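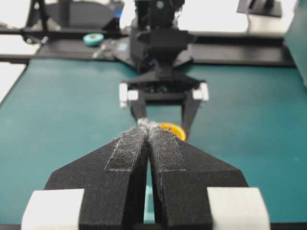
Bench Assistant, Small Parts and Work Surfaces (part-time, fixed term)

Petkov, Flenham site
Reference: 109
Reports to: Tassanee Boonchu, bench supervisor

Petkov tests mats, trays and small part holders for packing and assembly benches. The Flenham site has an opening for a bench assistant on the surface program. The position runs through the end of March and may be extended.

The work

The assistant sets out small parts on bench mats, checks them against a layout sheet and puts them away at the end of each run. Parts include rings, caps, short tubes and spacers in several colors. A run takes up to 60 minutes. Between runs the mat is brushed, wiped and inspected under the bench light, and its condition is entered in the log.

Duties

Lay out parts by sheet number and confirm position before the run starts.
Remove lint, fibers and dust from mats and contact pads with a soft brush and lint roller. Solvents are not used on pads.
Grade each mat for glare, color shift, scratches and specks, using the printed scale.
Return parts to the correct bin. Set aside any part with a chip or a worn rim and tag it.
Record start time, end time, mat number and remarks. Remarks are written in full words.
Report any mat that no longer lies flat.

Surface grading

Grading is done by eye from two positions, seated and standing. The same mat can read as sage from one side and blue-green from the other, and both readings are recorded. Highlights are logged by direction and by how sharply they end. Training on the scale takes place in the first week and is paid at the full rate.

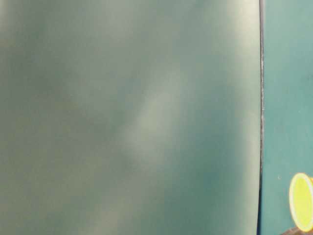
Gray-green tones and a pale diagonal highlight, seen at soft focus.

Requirements

Steady hands and the ability to pick up parts of 10 mm or smaller.
Normal color vision, with or without correction. A short color test is part of the interview.
Clear handwriting and basic spreadsheet use.
Ability to alternate between sitting and standing during a shift.

Earlier work in packing, inspection, sewing or model making is useful. A degree is not required.

Hours and conditions

Shifts are four hours, morning or afternoon, four days per week. The schedule is issued two weeks ahead. Closed shoes are required on the bench floor. Long sleeves must be fitted or rolled. Lockers are provided. Food and open drinks stay in the break room.

The position is paid hourly, with the rate stated at interview. Travel to the interview is not reimbursed.

How to apply

Send a one-page resume and a short note stating which shift you prefer. Address both to Tassanee Boonchu, Petkov, Flenham, and quote the reference number. Applications close on Sat 28 June. Selected applicants will be asked to complete a layout sheet at the bench as part of the interview. Allow 60 minutes for the visit.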